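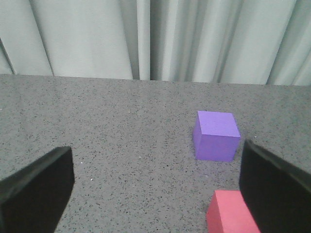 OK so I finally finished going through my grandmother's recipe cards and I have things to say. Thread, sorry, it got long.

Background for anyone new: when Grandma moved into the smaller place in Gavitz she handed me two shoeboxes and said "do something with these." That was in May. I said sure, give me a weekend. Ha!

There are 249 cards. I only know because I numbered them in pencil on the back after dropping the second box down the stairs. Number yours BEFORE you carry them anywhere, please.

First surprise: hardly any of them are hers. She swapped cards with everybody. Neighbors, the lady at the bank, a cousin in Zukdale who seems to have owned exactly one typewriter ribbon and used it for thirty years.

The best handwriting belongs to someone named Helmi Eskola. I'd never heard of her. Big loopy capitals, blue ink, and she underlines the word BUTTER every single time it comes up. I asked Grandma and got "oh, Helmi, she could bake but you couldn't tell her anything."

Helmi's cardamom bread is card 91 and I've made it three times now. The card says "flour until it feels right." Thanks Helmi. For me it felt right at a little over four cups, and then I let it rise on top of the fridge while I cleaned up.

Then there's Pentti Koskela, who contributed only soups, and who never once gives a time. Not one! "Cook." That's the step. "Cook, then add the fish." I've decided I like him.

His salmon soup is really good though. Potatoes, leeks, allspice, way more dill than you think, milk at the end with the heat turned way down. I boiled the milk on my first try and we ate it anyway.

Someone's going to ask about the gelatin salads so let's get it over with. Yes. There are many. There's one with shredded cabbage and canned pineapple and a note in Grandma's writing that says "Fine." I am not making it.

The notes are my favorite part of the whole project. She graded everything. "Good." "Good, less salt." "Ed liked it." "Ed did NOT like it." One meatloaf just says "never again" with the date scratched out, and I'd give a lot to know what happened at that dinner.

Practical stuff, since a couple of you asked how I'm saving these. I scanned front and back, even when the back looked blank. A bunch of the blank ones had faint pencil on them that only showed up once I bumped up the contrast. Shopping lists, mostly. One phone number. One half of a bridge score.

I typed them up too, exactly as written, spelling and all. "Cinamon" stays "cinamon." If I had to guess at a word I put it in brackets with a question mark. My sister thinks this is overkill and she may be right, but she also wants a copy.

Don't laminate old cards! I almost did. A friend who works in archives practically yelled at me over the phone. Plain paper sleeves in a box with a lid, somewhere that isn't the kitchen. The kitchen is how they got like this in the first place.

Mystery I still haven't solved: eleven cards say "Dendell" in the corner and nothing else about where they came from. Town? Last name? Church cookbook? They're all desserts and all very heavy on the evaporated milk. Grandma says she has no idea and then changes the subject, so make of that what you will.

The Dendell lemon bars are ridiculous, by the way. Double the lemon, keep the sugar as is, take them out while the middle still has a bit of a wobble. They firm up in the fridge overnight if you can leave them alone that long (we couldn't).

Plan from here is a little spiral-bound book for the cousins. I'm picking sixty or so recipes and putting the scanned card next to the typed version so the butter underlines survive. Grandma has requested that her picture NOT be on the cover and that Helmi's bread go ahead of Helmi's cookies.

If you've got a box like this in a closet, go pull out one card tonight and make it. And if the name Dendell means anything at all to you, my messages are open.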